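Kapitel 4: Ihr Küchentisch wird zur Buchbinderwerkstatt

Schön, dass Sie bis hierher gekommen sind! Die Kiste ist ausgepackt, die Teileliste aus Kapitel 3 ist abgehakt, und jetzt fängt der Teil an, auf den wir uns beim Schreiben dieser Anleitung am meisten gefreut haben. In diesem Kapitel richten Sie Ihren Arbeitsplatz ein, bauen die Heftlade Tadel 36 auf und spannen die ersten Schnüre. Planen Sie dafür einen ruhigen Abend ein. Geheftet wird erst in Kapitel 5.

4.1 Der richtige Platz

Sie brauchen keine Werkstatt. Ein stabiler Tisch genügt völlig, solange er nicht wackelt und Sie mit beiden Armen bequem von vorn und von hinten an die Lade kommen. Beim Heften greift nämlich eine Hand immer durch die Schnüre hindurch auf die Rückseite, und wer mit der Tischkante an der Wand sitzt, merkt schon nach der dritten Lage, wie eng es wird.

1. Rücken Sie den Tisch so weit von der Wand ab, dass auch hinter der Lade Platz für Ihren Unterarm bleibt.
2. Stellen Sie eine Lampe auf die Seite Ihrer schwächeren Hand. Rechtshänder also nach links, Linkshänder nach rechts.
3. Wischen Sie die Tischplatte ab und lassen Sie sie trocknen, bevor Papier darauf kommt.
4. Legen Sie das mitgelieferte Filztuch aus, die raue Seite nach unten.
5. Setzen Sie sich probeweise hin. Die Unterarme sollen locker aufliegen, die Schultern bleiben unten.

Hinweis: Wenn Ihr Tisch eine Ausziehplatte hat, bauen Sie die Lade nicht über der Fuge auf. Das Grundbrett liegt dort fast nie ganz plan.

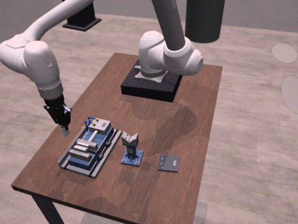 Zum Licht noch ein Wort, denn damit steht und fällt die Freude am Heften. Wir empfehlen eine neutralweiße Lampe mit beweglichem Arm, die flach von der Seite leuchtet. So werfen die vorgestochenen Löcher im Falz einen winzigen Schatten, und Sie finden sie mit der Nadel sofort. Deisy Rivadeneyra, die unsere Einsteigerkurse leitet, heftet im Dezember grundsätzlich vormittags am Fenster und schwört darauf. Probieren Sie es einmal aus, der Unterschied ist herrlich!

4.2 Die Heftlade aufbauen

Legen Sie bereit: Grundbrett, zwei Gewindestangen, Querbalken, vier Flügelmuttern, fünf Schnurhaken, fünf Schnurschlüssel aus Messing.

1. Legen Sie das Grundbrett mit dem Schlitz nach vorn auf das Filztuch. Vorn ist die Seite, an der Sie sitzen.
2. Drehen Sie die beiden Gewindestangen von Hand in die Messingbuchsen, bis sie anstehen. Dann eine Vierteldrehung zurück.
3. Schrauben Sie auf jede Stange eine Flügelmutter, mit den Flügeln nach unten, und drehen Sie beide auf gleiche Höhe. Ein Lineal hilft.
4. Setzen Sie den Querbalken auf. Die eingebrannte Nummer 402 zeigt zu Ihnen.
5. Sichern Sie den Balken mit den beiden übrigen Flügelmuttern. Handfest reicht!
6. Drücken Sie mit der flachen Hand auf den Balken. Er darf sich weder neigen noch drehen.

Achtung: Ziehen Sie die Flügelmuttern niemals mit der Zange an. Der Querbalken ist aus Buche und kann an den Bohrungen reißen. Solche Risse lassen sich zwar leimen, halten aber die Schnurspannung auf Dauer nicht aus.

Hinweis: Bei Laden der älteren Ausführung von Brekov fehlen die Messingbuchsen. Die Stangen werden dort von unten verschraubt, und Sie brauchen zusätzlich den Unterlegsatz 658. Alles Weitere in diesem Kapitel gilt unverändert.

4.3 Schnüre spannen

Jetzt wird es richtig schön, denn mit den Schnüren bekommt die Lade ihr Gesicht. Für das Übungsbuch verwenden wir drei Schnüre. Die beiden übrigen Haken und Schlüssel legen Sie in die Schachtel zurück - für größere Formate sind Sie später froh darum.

1. Schneiden Sie drei Stücke Hanfschnur von je 47 cm ab.
2. Knüpfen Sie an ein Ende jeder Schnur eine feste Schlaufe und hängen Sie sie in einen Haken am Querbalken.
3. Führen Sie das freie Ende durch den Schlitz im Grundbrett nach unten.
4. Wickeln Sie es zweimal um den Schnurschlüssel, klemmen Sie es in die Gabel und drehen Sie den Schlüssel quer zum Schlitz.
5. Verschieben Sie die Haken, bis die Schnüre genau an den Markierungen der Heftschablone stehen.
6. Drehen Sie nun die unteren Flügelmuttern abwechselnd in kleinen Schritten nach oben, bis alle Schnüre straff sind. Lösen Sie dafür vorher die oberen und ziehen Sie sie danach wieder an.

Zupfen Sie jede Schnur an. Sie soll einen kurzen, tiefen Ton geben. Klingt eine dumpfer als die anderen, lösen Sie ihren Schlüssel und spannen Sie sie einzeln nach. Nach ein paar Büchern hören Sie das ganz nebenbei.

Achtung: Beugen Sie sich beim Spannen nicht über den Balken. Eine Schnur, die aus dem Haken springt, kann ins Gesicht schlagen.

4.4 Wenn etwas nicht stimmt

Die Schnüre stehen schräg: Prüfen Sie mit dem Winkel, ob Haken und Schlüssel genau übereinander sitzen. Meist ist der Schlüssel im Schlitz verrutscht.

Die Lade rutscht auf dem Tisch: Das Filztuch liegt verkehrt herum. Auf sehr glatten Platten hilft eine Schraubzwinge an der hinteren Kante, mit einem Stück Pappe dazwischen.

Die Spannung lässt über Nacht nach: Das ist bei neuer Hanfschnur ganz normal. Spannen Sie vor dem Heften kurz nach.

Ein Schnurschlüssel fehlt oder ist verbogen: Schreiben Sie an Selma Softić in unserer Ersatzteilstelle und geben Sie die Nummer auf dem Querbalken an. Bis der neue Schlüssel da ist, tut es auch ein kräftiger Nagel, um den Sie die Schnur dreimal wickeln.

4.5 Vor dem nächsten Kapitel

Lassen Sie die Lade ruhig gespannt stehen. Legen Sie die gefalzten Lagen zwischen zwei Bretter und beschweren Sie sie bis zum nächsten Tag. Wachsen Sie schon jetzt einen Armlang Leinenzwirn, indem Sie ihn zweimal über das Bienenwachs ziehen, und fädeln Sie ihn ein. Weiter geht es mit Kapitel 5, Die erste Lage heften.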